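机械臂装盘工位安全检查表（附意见）

7月26日　检查人：Olaia Llorente　复核：Hemi Harawira

单位：Avside 食品，Tritetville 厂区
工位：Prieto 装盘工位
检查依据：Grastow 项目工位安全细则
检查性质：由人工装盘改为机械臂装盘后的岗位复查
结论代号：合格／限期整改／待定

一、检查范围

1. 机械臂、夹爪及其安装件。
2. 台面、盘具、待装面包的摆放。
3. 线缆、地面及通行。
4. 操作人员岗位变动，包括站位、节拍、休息和培训。
不含上游烘烤段和下游包装段，两段的检查表另行归档。

二、夹爪与安装件

2.1 安装板紧固件无缺失。
结论：合格。
意见：可见螺钉均在位。现行点检只写“目视”，未规定扭矩复核。建议在换班点检表中增加划线标记一栏，由接班人员核对标记是否错位并签字。

2.2 夹爪外壳及关节处便于清洁。
结论：限期整改。
意见：关节缝隙和螺钉头周围容易积存糖浆和碎屑。清洁作业原由装盘员用湿布完成，改造后未指定责任人。班长认为属设备组，设备组认为属生产组。须在岗位说明中写明由谁清洁、用何种清洁剂、清洁前如何断电挂牌。

2.3 夹爪与盘具之间留有操作余量。
结论：合格。
意见：指端下降位置由程序限定。更换盘型后须重新示教，不得沿用旧点位。

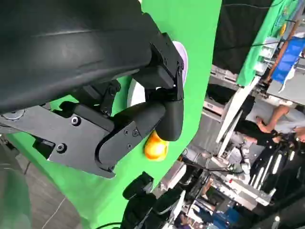
图1　夹爪指端、安装板及后方圆盘，右侧有人员站立。

三、线缆与地面

3.1 地面线缆固定，不横穿通道。
结论：限期整改。
意见：机械臂一侧地面有一根细黑线缆，未见线槽。推车通道与检修通道目前共用，推车轮压过线缆的可能性未作评估。加装线槽或改走架空，二者择一，由设备组定。

3.2 随臂线缆有扎带，弯曲处不受拉。
结论：待定。
意见：静态检查不足以判断。须在慢速模式下走完整个行程后再填，走程时检查人站在急停按钮一侧。

3.3 货架物品不侵入机械臂活动范围。
结论：合格。
意见：货架边界应在地面标出，现仅凭口头约定。

四、台面与产品

4.1 待装产品与盘具分区摆放。
结论：限期整改。
意见：产品直接放在台面上，分区线未画。人工装盘时由装盘员自行掌握间距，改造后摆放位置影响抓取，此项须成文。台面材料的食品接触证明未在档案中找到，请采购补交。

4.2 夹持力适合产品。
结论：待定。
意见：扭花面包表面有光亮涂层，各段凸起不一，夹持点落在凸起处与落在凹缝处受力不同。试运行记录共184次抓取，其中2次记为“重抓”，未写原因。今后重抓须注明夹持点、产品批次以及是否报废。

4.3 掉落产品的处理。
结论：限期整改。
意见：规程只写“取走”，未写是否停机。须改为：先按暂停，确认机械臂静止，再伸手。夹爪仍夹持产品时，不得从下方接取。 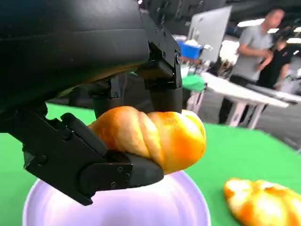

图2　夹爪夹持扭花面包，下方为盘，右侧台面上另有一只。

五、人员站位

5.1 自动运行时人员位于活动范围以外。
结论：限期整改。
意见：后方白色桌子一带常有人员停留，与工位之间无围栏，也无地面标识。在完成测距之前，该处按限制区管理，自动运行时不安排固定岗位。交接班谈话移至走廊一侧。

5.2 急停按钮可在操作位直接触及。
结论：合格。
意见：左利手人员反映须转身才能按到。建议增设一只，位置由操作人员试站后确定。

5.3 着装。
结论：合格。
意见：短袖可以，但袖口、挂绳、首饰按旋转设备要求执行。原装盘岗的发网要求继续有效。

六、岗位变动

6.1 原装盘员的去向已书面确认。
结论：待定。
意见：2名装盘员改任看护员，职务名称已变，工资等级通知未附。看护岗的职责目前为补料、复位、抽检，与原岗相比走动减少，站立注视时间增加。

6.2 轮换与休息。
结论：限期整改。
意见：原节拍由人控制，手上可以稍停；现由机械臂控制，补料一迟即报警。看护员反映报警声令其不敢离开。建议把缺料报警与故障报警分成两种音，缺料时设备应静止等待，不计入个人停机时间。该项统计口径未改之前，不得用于考核。

6.3 培训。
结论：限期整改。
意见：已完成开关机和复位培训。未完成：慢速示教、挂牌、夹持状态下断电的产品取出方法。培训时限28天，自本表签发起算。培训须排入工时，不占休息。

6.4 人工装盘技能的保留。
结论：待定。
意见：设备停用时仍需人工顶替。工具和手套原放置点已撤，须恢复。每人每月安排一次人工装盘，由班长登记。

七、复核意见

同意2.2、4.3、5.1先行整改，其余按期。3.2走程时请通知我到场。6.1请人事在下次复查前补齐附件，缺附件不予销项。6.2报警音方案由看护员试听后再定，试听意见附于本表之后。——Hemi Harawira

八、签收

生产组：
设备组：
人事：
看护员代表：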